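Wrist cam in the sim – gray part fills the view

trarnach71
Posted 8/5/22
I'm building a small arm in the garage and running it in simulation before I cut any more metal. The wrist camera renders fine, but a big gray shape takes up most of the middle, top to bottom, with brown on both sides.
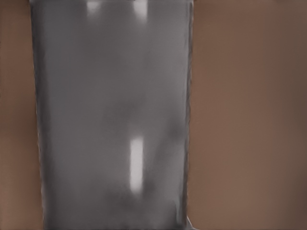

I moved the camera mount forward 11 mm in the model file and reloaded. Same result. The arm model is my own export, 2,177 faces after cleanup. Has anyone had this with a homemade mount?

Onyeka
Your camera is too close to something. Hide the links one at a time until the gray goes away. My guess is the camera sits behind part of your own arm.

hartmut_h
I don't agree. I would check the near clipping distance first. Hiding links is slow and you learn less from it.

Onyeka
Clipping would only cut the shape off. It would still be in the wrong place.

hartmut_h
Fair, but he should know the value anyway. Also check the units on the export. I had a bracket come in at the wrong scale in February and lost a weekend to it.

trarnach71
Units are meters everywhere, I checked twice. I'll hide the links tonight, starting at the wrist – then look at clipping.

Osaze Olatunji
Post the mount file too, please. I'm using the same layout.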